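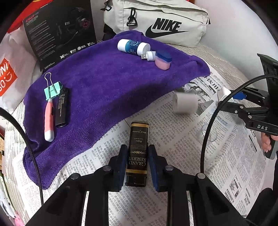 A black box lettered "GRAND RESERVE" in gold, on sheets of Chinese newspaper.

The Case for Keeping the Local Paper in Print

The Plurville town council will decide on a Wednesday in October whether to end its support for the printed edition of the weekly paper. The proposal is modest in cost and has drawn little comment. It deserves more, and this association wishes to state its opposition plainly.

Supporters of the change make a reasonable argument. Printing is expensive, delivery is slow, and most households now read the news on a telephone. The paper's own figures show 1238 subscribers to the printed edition, down from a higher number in each of the past several years. It is fair to ask why public money should go toward a habit that is fading.

We would answer first that the subscribers are residents of this town and are entitled to know what is done in its name. Of the households on the list, 907 have no digital subscription of any kind. Council staff have suggested that these readers will move to the website once the printed edition ends. No evidence has been offered for this. When the neighboring district of Myung closed its paper, attendance at public hearings fell in the following year, and two board seats went uncontested at the next election.

The second concern is the public record. Legal notices, zoning requests and the minutes of the school board have appeared in print here for generations. A printed page cannot be changed after it leaves the press. A web page can be corrected, moved or lost when a contract ends. The town learned this when its hosting agreement with Trusard expired and two years of posted notices could not be recovered.

Elisa Sanna, who edited the paper until her retirement, has written to the council on this point. "A notice that must be searched for has not been given," her letter reads. We agree with her. The law requires that the public be informed, and placing a document where a determined person might find it does not meet that duty.

Ezequiel Valcárcel, speaking for the council's budget office, has replied that the savings would be used to extend library hours. We support longer library hours and have asked for them before. The two matters should be considered separately, and residents should not be asked to trade one public service for another.

The association recommends that the council continue its support at the present level for the coming budget year, and that it commission a survey of print subscribers before any further vote. Written comments may be left with the town clerk in the Flollanance Building until noon on the day of the meeting.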